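Freshening up the den without buying a thing

Every October I get the itch to redo the den, and every October I look at the price of a new sofa and go find my vacuum instead. So these are my cleaning habits, such as they are!

Start with the floor. Carpet tiles are wonderful because you can lift out a bad one and swap it with one hiding under a bookcase. Vacuum in two directions, slowly, and go over the seams with the crevice tool (mine is an old Minja and it still pulls like a mule).

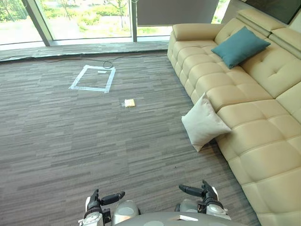

Gray striped carpet tiles, with a taped square on the floor.

If you use tape to plan where furniture goes, peel it up within a day or two. Sticky bits come off with a little dish soap in warm water, then blot, blot, blot.

Cushions next. I take mine outside and whack them, then run a damp rubber glove over the fabric for the pet hair. Check the tag before you wash any cover, and zip it closed first.

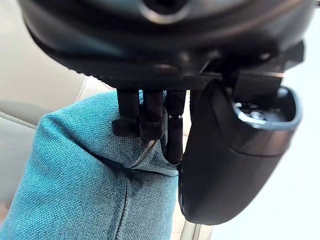

Photo: Tralura Home Pages

Air dry only, please. I shrank a whole set once and spent 20 minutes wrestling them back on before I gave up.

Now, leather. Skip the baby wipes! Dust goes down into the creases, so use a soft brush there, then wipe with a barely damp cloth and dry it right away. I put on a thin coat of conditioner twice a year, after trying it on a hidden spot overnight.
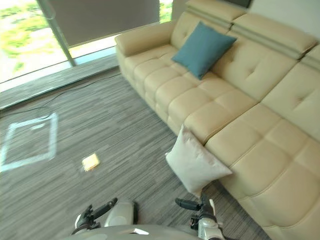 Cream leather sectional with quilted seats. So many seams to brush.

Keep leather out of strong sun if you can, or draw the curtains after lunch. Next month I tackle the lampshades.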